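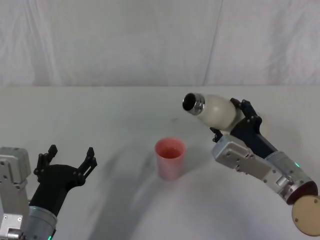
Glória Moreira told me, after reading the first draft of this section, that I had no business calling a throw-in "slow" when I hadn't said when the clock starts. She was right, and I've rewritten most of what follows to deal with it.

*Figure 3. White tabletop and fabric backdrop, with a robot arm at either side.*

## 4. How long does a throw-in take?

So, the clock. In my first pass I started it when the whole ball crossed the touchline and stopped it when the ball left the thrower's hands. That sounds fine until you try it on a field with a steep bank on one side, where the ball rolls down toward the parking lot and somebody's little brother has to go get it. Is that a slow throw-in? It's a slow ball retrieval, and I don't think the player standing there with empty hands should be blamed for it. I now split every throw-in into two parts. "Fetch time" runs from the ball going out until a player on the throwing team has it in both hands. "Hold time" runs from there to the release. When I say slow from here on I mean hold time, unless I say otherwise.

The material is the same as in Section 3: 13 matches from one season of the Iltora regional league, all second-level men's soccer, all watched from the halfway line. They gave me 516 throw-ins. I timed every one of them by hand, and Rodrigo Rocha timed a share of them separately without seeing my sheet. We disagreed more than I'd hoped on fetch time (is it "in both hands" if he's juggling it?) and hardly at all on hold time, and that was one more reason to lean on hold time for the main comparison.

### 4.1 The score matters, and so does the bench

I expected teams that were ahead to hold the ball longer. They do! It is the least surprising thing in the paper and I'd have been worried about my stopwatch if it had come out any other way. The part I didn't expect is where the extra time goes. Teams with a one-goal lead were slow mainly on the side of the field away from the benches. On the near side, right under the noses of both coaches and the assistant referee, they got on with it almost as briskly as teams that were level.

I can think of two readings. One is that players waste time where they think they won't be yelled at. The other is duller: the far side is where the fullback has to wait for somebody to come over and show for the ball, and when you're protecting a lead fewer people come over. I went back and forth on this for weeks. Cristóvão Patrício, who refereed two of the matches, prefers the first reading, and he may well be right, but a referee would say that, and my notes on who was moving toward the thrower are too thin to settle it. I wrote them in a hurry and half of them just say "nobody near."

### 4.2 Do slow throws do anything useful?

A throw-in counted as kept if a teammate had the first controlled touch. On that measure 448 of the 516 were kept. I was pleased with that number until Inês Abreu pointed out that it includes every little five-yard throw back to the center half, which a team can make all day without getting anywhere. Fair enough. If you take out the backward throws the picture gets messier, and the long holders lose the ball more often than the quick ones do.

Be careful with that, though. A player holds the ball because nobody is open, and if nobody is open he's likely to lose it whatever he does. I don't believe for a second that you could tell a fullback to hurry up and watch the numbers improve. What I'd be willing to say is that waiting didn't seem to rescue a bad situation very often. The defenders use the pause too, and in most of these matches they used it better.

### 4.3 The Salgado match

One game deserves its own paragraph. Pitach against Salgado, played in June as a rearranged fixture with an evening kickoff, had 1743 seconds of dead time by my count, all restarts and injuries included, and that was the most of any match in the set. Salgado scored early and then seemed to discover that every one of their players had a boot that needed tying. The referee added four minutes at the end. I'm not criticizing him (he had two head injuries to manage and a dog on the field), but if I drop this match the gap between leading and level teams shrinks quite a bit. It doesn't go away. I've reported the results both ways in the appendix, and readers who think one grumpy evening shouldn't carry this much weight should use the second version.

### 4.4 What I'd do differently

More matches, obviously, and a second person at every one of them. I'd also write down the wind. Two of the grounds sit on top of a hill, and a player who fancies himself as a long thrower will wait for a gust to drop, which my sheet records as plain dawdling. Simão Rocha suggested noting which foot the nearest receiver prefers, and I've added a column for it in the new sheet, although I'm not sure yet that anyone can fill it in fast enough.

Fetch time I've mostly left alone here. It depends so much on fences and spare balls that it really belongs with the description of the grounds, and I come back to it in Section 5.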